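Hand-held gripper capture in occupied rooms: which rules do you write down?
Forum > Data collection > Procedures and safety
Monday, June 21, 2021

boncombe_qa
We are rewriting our site procedure for hand-held gripper capture. The old version was copied from the fixed-arm cell and most of it does not apply: no guarding, no e-stop, no reach envelope. Current draft:
1. Operator's free hand stays out of the jaw path while the trigger is loaded.
2. Clear personal items from the work surface before the first take.
3. Maximum 30 minutes per operator, then rotate.
4. Log lens, jaw pads and firmware at session start.
Looking for objections before it goes to sign-off.

zereo_tk
Rule 2 is wrong for home and office capture. If the policy only ever sees cleared surfaces, it fails on the first couch with a bag on it. We leave clutter in and log it.

Gündoğdu_lab
Disagree with zereo_tk. Clutter is fine, personal clutter is a privacy problem. Badges, mail, phone screens. We rejected 589 takes in November over readable documents and the re-shoot cost more than the original session. Use prop items.

zereo_tk
Props get reused until the model knows them by heart. Consent form plus a review pass handles the privacy side.

astus_rig
Split rule 2. Documents and screens out, soft goods may stay if the owner has signed. Straps need their own line. A loose loop catches on the jaws and you pull the bag off the seat. Our note for soft furniture reads: "Free hand may rest on the upholstery, flat, outside jaw reach. Bag straps tucked or declared."
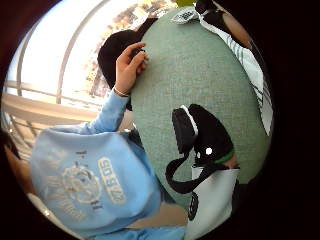

astus_rig
Green upholstery, left hand on the fabric, tote bag with two straps looped out over the green fabric. Under our note that bag is declared or the straps get tucked. The sweatshirt print is partly legible, so it goes to the review pass too.

Gündoğdu_lab
I would still move the bag. The bracelet is a second point, we ban wrist jewelry near the jaws.

astus_rig
On the trigger hand, agreed. On the free hand I don't see the hazard at our jaw force.

boncombe_qa
Splitting rule 2 as suggested. Jewelry goes in for both hands, easier to audit. Rule 3 stays. Our rig is roughly 700 grams and wrist complaints start early.

zereo_tk
Then put the rig weight in rule 4 as well. Ours changes with the battery.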